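Notebook, Plomwood kitchen bench, April

Saturday, 7:40 am. Writing this before the coffee so excuse spelling.

Back on canteen prep after the layout change. Furkent arm does the sorting and plating runs now, we do refills, wipe-down, and whatever it gives up on. Was supposed to be less walking. It is less walking. More standing and waiting though, my knees can't tell the difference.

Run 1, plate to rack. Stopped 4 times in the first 50 cycles. 2 of those were grip lost on a plate rim, 3rd was someone leaning on the table (me), 4th no idea, log just says timeout. Restarted, fine after that. Need to ask Tustow if timeout can be split into real reasons, right now everthing that isn't a drop goes in that bucket and we can't learn anything from it.

Run 2, utensils. Better. Slower approach helps, I put it down one notch and left it there. Yes it costs time. No I don't want it put back up without a word on the whiteboard first, last time evening shift came in to a different speed and spent an hour thinking the calibration was off.

Handover stuff. This is the part that changed most and it's not written down anywhere so writing it here:
- whoever opens does the tag check, wipe the tags w/ dry cloth only
- whoever closes writes down pad changes. Not "pads ok". Which pad, why
- refills between runs, never during. Hands out of the zone even if it looks parked
- if you skip a run write skipped. Blank line could mean anything

Talked at lunch with the Tăng line people, they've had theirs longer. Their prep crew went from doing the same station all day to swapping every couple hours, half on the machine half on hand work. They like it, mostly. Complaint was the same as ours: the easy plates go to the arm and what comes back to you is all the awkward stuff, so the hand work per item got harder while the target stayed put. Want to bring that up at the Plomwood meeting before somebody sets our numbers off the old sheet.

Also training. Two of us can clear a fault, everybody else has to come find one of us. That's fine on a quiet morning and stupid on a full one. Proposing 2 short sessions, 3 people each, do it on the real table not slides.

Run 3 after lunch. Only got half way, ran out of clean plates (dishwasher, not us). Used the time to redo the clamp positions and mark them w/ tape on the underside. If tape is gone check against the sketch on the previous page.

To do
Timeout reasons -> Tustow
spare pads, order more, down to 2
Whiteboard line for speed changes
move the refill bin closer, still walking round the long way for it
find out who owns the target sheet 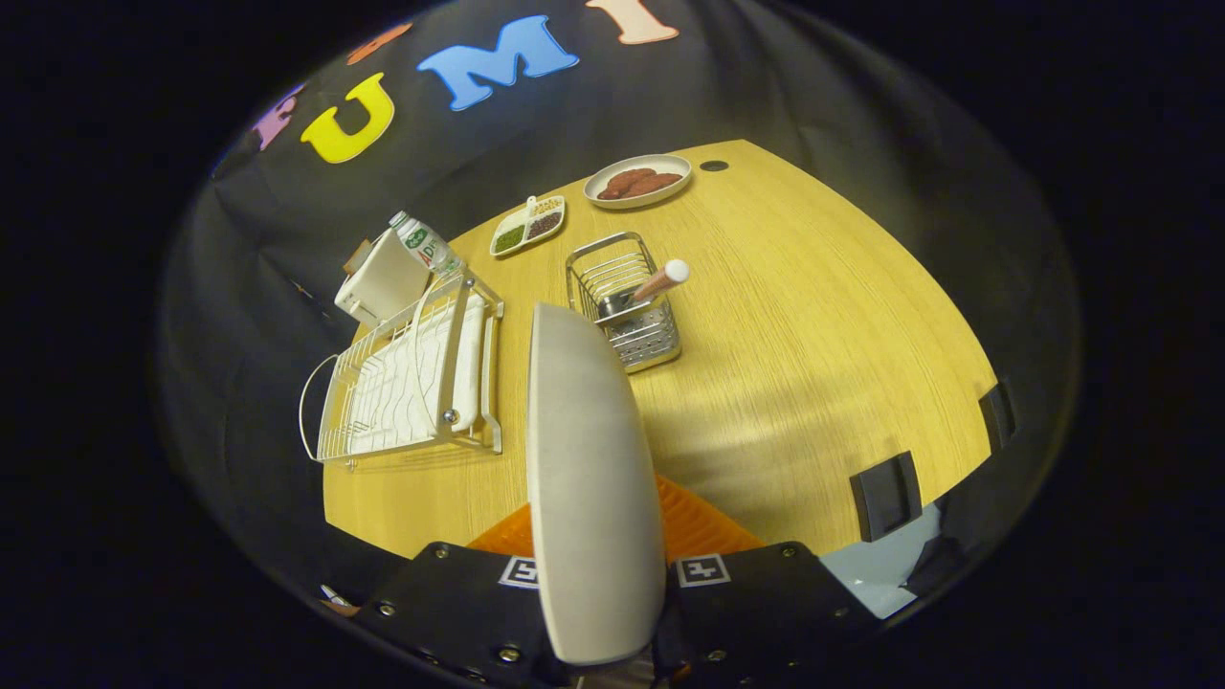
Prep table from the gripper: rack at left, sausages on the plate at the back, utensil caddy in front of it.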